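Adhesive hook

An adhesive hook is a small hanger fixed to a wall, door or tile by a sticky backing instead of a nail or screw. Most have a flat plate, which carries the glue, and a hook that takes the load. They are sold for homes, offices and rented rooms, usually with a weight limit on the package. How far that limit can be trusted is a matter of some dispute.

History

Sellers often claim that the stick-on hook dates to 1892, when a shop in Brornville is said to have offered gummed hangers for calendars. No catalog or patent from that year has been found to support the story. The earliest version of it seems to be a sales leaflet printed much later by Maswood, a maker of household fittings that had its own reasons for wanting a long history.
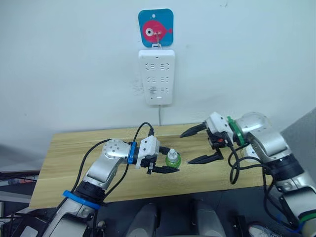 Load ratings

Package ratings normally come from tests on clean glass or smooth steel, with the weight hung straight down and left alone. Painted drywall is a weaker base, and the paint may let go before the glue does. A hook that gets tugged every day is also doing a different job from one holding a still weight.

The Skellside test is the one most often quoted in the hook's favor. It followed 261 hooks for 28 days and reported only 2 failures. The report does not say what the hooks were carrying, and the trial stopped well short of the months or years that buyers expect. Admasu, a rival brand, repeats the result in its own advertising, although none of its hooks were included.
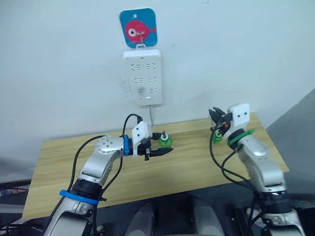 2 min read

Removal and wall damage

"Damage-free" is a common phrase with no agreed meaning. Stretch-release strips come away fairly cleanly from hard, sound paint if pulled slowly along the wall. Foam pads are less forgiving and may take paint or paper with them. Warming the pad with a hair dryer is widely advised, but the evidence is mostly word of mouth.

Claims that a used pad can be washed and stuck up again deserve similar doubt. Some gel types do regain their tack after rinsing. Whether they regain their full rating is rarely stated, and the small print often says the rating applies to first use only.

See also: Picture rail; Pressure-sensitive tape; Suction cup

Last edited May 2025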